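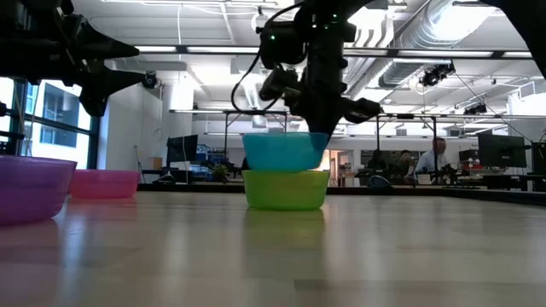 Gorazd Yordanov asked that the checklist state plainly whether nested bowls count as stored or as in use. He had marked them as in use on the last two rounds and wished to have the point settled before January.

Print this page | E-mail this page
Home > Facilities > Wendthorpe > Inspections

Monday, by Gorazd Yordanov

WORKTABLE AND SMALL PLASTIC WARE: INSPECTION CHECKLIST WITH COMMENTS

1. Status of bowls
Bowls standing one inside or on top of another are to be recorded as in use until they are returned to the shelf.
Comment: Accepted. The Hasadska form will be changed to match.

2. Tabletop
Check the wood for splinters, raised strips and open joints. Natural knots are acceptable where the surface is smooth to the hand.
Comment: Satisfactory. Next oiling is due in 30 days.

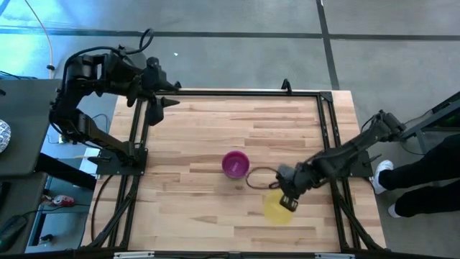

Item 2: Wooden tabletop, with magenta bowl.

3. Cords and small items
Loose cord is to be put away at the close of each session. Flat pieces are to be kept in the tray marked 281.
Comment: Tray label is worn. Replace.

4. Condition of bowls
Examine each rim for chips and cracks. Withdraw any bowl with a sharp edge. Bowls may be of any color, but each should be 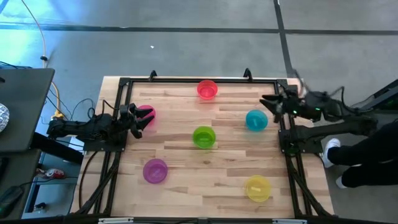
entered separately on the record sheet, so that a withdrawn bowl can be traced and replaced with one of the same size. Kofler has confirmed that replacements can be supplied in up to 4 working days.
Comment: Record sheet to be kept with the Tronora binder.

5. Floor and surroundings
Walkways are to be kept clear on all sides of the table. Fans and seating must not block the route to the exit.

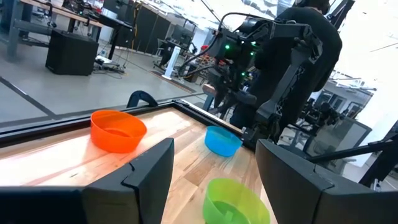

Any item left on the floor is to be reported to the shift lead and moved before the next session begins.
Comment: Recheck at the next round.

Print this page | E-mail this page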